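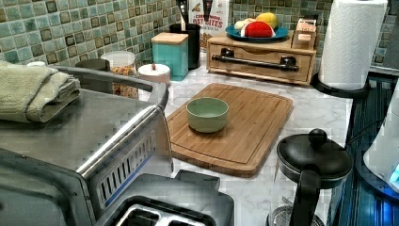 The counter, Monday, with everything still out on it

February 28, 2022

I told myself I would only wipe down the counter this morning, and of course by lunch I was rethinking the whole kitchen. Joelle Najjar came by with a bag of oranges and said the bamboo board should stay in the middle where I chop, and I have to admit I like it there, with the little green bowl on top waiting for garlic or salt or whatever I fancy. The toaster oven is a great big thing, but I do love having a spot for the folded towel!

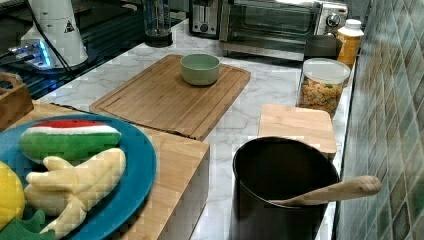

After lunch

The plush fruit is going back to Delia Bălan's little girl, who played grocery store here all of Saturday and charged me 985 dollars for the banana. I paid, naturally. I'll miss the watermelon slice - it's such a cheerful thing to find next to the real dishes.

Then I got onto the boards, and whether I own too many of them.

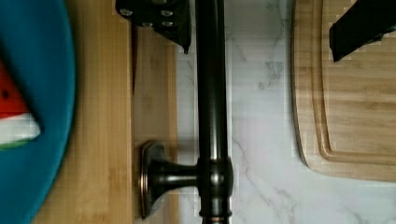 How often should I oil the bamboo?

Once a month, Joelle says, with a thin coat left on overnight, and more often in winter when the heat is running.

I last did it in October, so I'm well behind, and I've promised myself to start with the big one tonight, grooves and all,

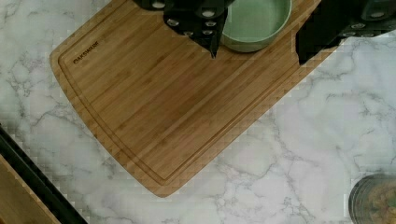 and then the smaller ones tomorrow if my wrists hold up. Iestyn Parry gave me a bottle of oil from Hevley that smells faintly of lemon, and I've been saving it far too long. Soup for supper, and an early bed.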